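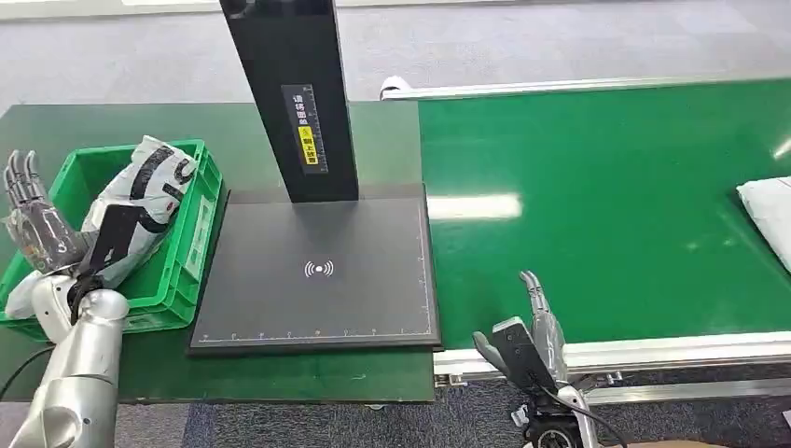 Section 4: Safe working at the scan and conveyor cell

This section applies to anyone who loads, clears or adjusts a Niment two-arm cell. Read it together with your site's risk assessment.

4.1 Before start-up

1. Check that the crate sits flat on the table and that no parcel stands higher than the rim.
2. Wipe the scanner base plate. Keep labels, tape and loose film off it.
3. Run your hand along both conveyor rails with the power isolated. Report any raised fastener.
4. Route arm cables so they have slack at full reach and can't catch on the table edge.
5. Set arm speed to 200 mm/s for the first 2 cycles, then return to the site setting.

CAUTION: Never reach into the crate while an arm is enabled. Press the stop, wait for the fingers to settle, then clear the parcel.

4.2 Protective covers

6. Fit the sleeve from the shoulder down and gather it at the wrist. The fingers must stay uncovered.
7. Bend each joint through its full travel by hand. Refit the sleeve if the film pulls tight.
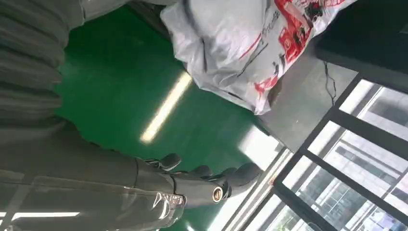
Figure 4-2. Sleeve gathered at the wrist, fingers clear.

NOTE: Replace any sleeve that is torn or has gone cloudy. Order part 1114 from Kollden.

8. Keep sacks and packaging out of the arm's reach and off marked walkways.
9. Record the check on Form 62 and initial it. Unsigned forms go back to the shift lead, Arif Ngau.

Changes to this section must be authorised by Aiman Manurung before they are used on the floor.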